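Spent most of an afternoon in February at the Cederen open day. Notes in a few posts, mostly on the data side, with some numbers I wrote down as I went. Corrections welcome from anyone who was there.

The building is split in two. Front half is Monti, the mobile base team, with a charging dock and a long strip of taped floor. Back half is Branier, the manipulation group. I skipped the floor tour and went straight to the back.

Ivana Yáñez ran the Branier session. She gave a short talk with four slides, took questions during it instead of after, and then moved us over to the stations. Groups were small enough that you could hear.

Task family on show was cutlery sorting: chopsticks, spoons and forks, each kind to its own basket. It sounds trivial. Thin objects are awkward for a parallel-jaw gripper because the jaws have to come down very close to the table, and a few millimeters of height error means you either miss or press into the surface.

Their current set for this family is 1442 accepted episodes. Target is 2000 before they retrain. Rejected episodes are kept in a separate folder with a reason code, which I wish more groups did.

Collection is done with hand-held grippers, one per hand, no arm involved. The operator does the task at a normal pace and the trajectories get retargeted later. Yáñez said the learning curve for a new operator is short compared with teleop, but she did not give a figure and I did not push.

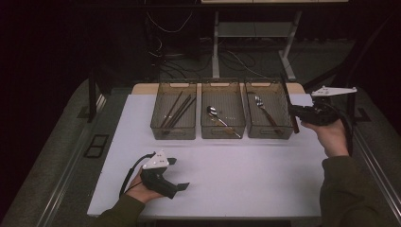

What I asked about was the end state. An episode counts as finished when every item is in the right basket and both grippers are clear of the rims. Position inside the basket is not scored. A spoon lying on the diagonal is as good as one lying flat.

Smoky see-through baskets, too, so the contents show through the walls. Eduardo Aquino, who handles perception, said depth is poor on that plastic and they lean on color images for it. He would not call it solved. He said the policy "gets away with it" as long as the baskets stay in a row.

Someone behind me asked what happens if you swap the basket order. Answer: performance drops, and they have seven layouts in collection now to deal with it. No results on that yet. I'd have liked to see even a bad chart.

Then the retargeted policy on an arm. I watched several runs. Forks were fine. Spoons were fine if the bowl faced up. Chopsticks were the weak point — it picked up two at once on one run and carried on as if it had one.

Margarida Brandão from Ciramness was in my group and asked about jaw wear. Fingertip pads are changed on a schedule, logged by cycle count. The pair on the bench had 3753 cycles on it and one edge was visibly rounded.

Calibration: done at the start of each shift and again after any drop. Takes nearly as long as a batch of episodes, according to the operator I spoke to, and it is the part he would automate first. I believe him.

Things I did not get an answer on: how they sync the two hands, whether operator identity is held out in evaluation, and what the failure rate is on wet cutlery. The last one matters if anyone plans to put this near a dishwasher.

Slides are supposed to go up on the Cederen page. If they do I'll link them under this post. Emiliano Bustos has better notes than mine on the Monti half, ask him about the dock.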